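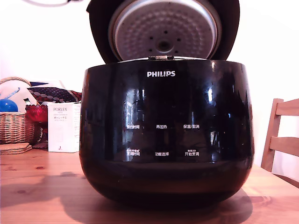
**Rice & grains**

**Do I have to rinse the rice?**
I do, for white rice anyway! Two or three changes of water until it looks less milky. If I'm making something sticky I get lazy and stop at one.

**How long does it soak?**
Short grain gets 40 minutes in my kitchen. Long grain gets none -- I tried it once and ended up with mush (we ate it with gravy and nobody complained much).

**Can I freeze leftovers?**
Yes, please do. I pack it flat in small bags while it's fresh, and a 12-bag batch gets us to the next shopping trip. It reheats with a spoonful of water on top.

**Which rice do you buy?**
Mostly the Keltosum short grain, and Tostine jasmine when the Drallovden market has it. The new crop comes in around September and needs a bit less water, so go easy at first.

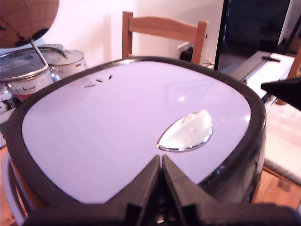 Borbély wrote in to say that brown rice needs an overnight soak in the fridge, and that anything less is a waste of good rice.

I've come around to this, mostly! If I forget, I give it extra water and 13 more minutes, and it's chewy but fine with beans.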